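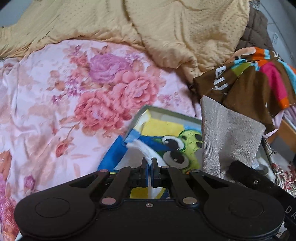
Ticket: Shared calendar shows every booking three hours late
Opened by: Reiko Hosoda, Kikuchi front desk
Handled by: Tolera Tamiru
Status: Resolved, left open for comments

Last updated: December, 4:30 p.m.

Reiko's first message
Hello Tolera, and sorry to bother you again so soon after the printer business! Since we moved to the new calendar, everything I enter at the desk shows up three hours later on everyone else's screen. I put Elias Majali down for 9:00 and his phone told him noon, so he very sensibly went and had a long breakfast. On my own screen it still says 9:00. I have closed the calendar and opened it again, and I have restarted the computer twice, the second time mostly out of hope.

Tolera, first reply
Good morning Reiko, no bother at all, and please pass my apologies to Elias (I hope it was a good breakfast). A gap of exactly 3 hours nearly always means two clocks that disagree about where they live. Could you open Settings in the calendar, go to Region, and tell me which time zone it names? Then do the same in the computer's own date and time settings. Please don't change anything yet – I'd like to see it as it is.

Reiko
The computer has ours. The calendar has ours too, which was a bit of a letdown, as I was all ready to be the one who found it.

Tolera, notes from the afternoon
Signed in with the admin account and went through the layers one at a time. Reiko's profile was fine and so was Elias's. I made a test booking from my own laptop and it landed at the right hour for everybody, phones included. The same booking made at the desk came out three hours late. So the trouble was somewhere between the desk and the shared calendar, and the only thing that sits there is the old sync helper we kept from the Heltholm days.

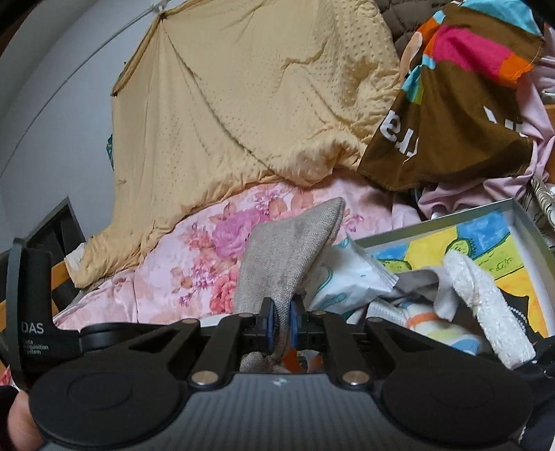
The helper has a settings page of its own, tucked under Advanced, and it carries its own time zone that takes no notice of what the computer says. It was still set for the Heltholm office. I had completely forgotten that page existed, and I'm fairly sure I was the one who filled it in.

What I did
1. Paused the helper so nothing new would go out.
2. Saved a copy of the desk calendar.
3. Changed the helper's zone to match the computer.
4. Cleared its cache and started it again.
5. Made a test booking for 2:00 p.m., which showed as 2:00 p.m. for Reiko, Elias and me.

Bookings made before the change did not move by themselves. There were 300 of them, and Định Khổng kindly ran the bulk shift overnight after trying it on a batch of 30. All-day entries were skipped on purpose, as they have no hour to correct.

Reiko, next morning
It works! Everyone turned up when they were meant to, and I felt quite powerful. One small thing: the weekly call with Zelholm is still late, and only that one.

Tolera
Thank you for spotting it. Repeating bookings are stored separately and the bulk shift passes over them. I've deleted the Zelholm series and made it again from the desk, so please accept the new invitation when it comes and ignore the cancellation. If Itsuki Takeda has any repeating ones of his own, they will need the same treatment, and I'm glad to do them with him over the phone.

Itsuki
I have two. After lunch is good for me.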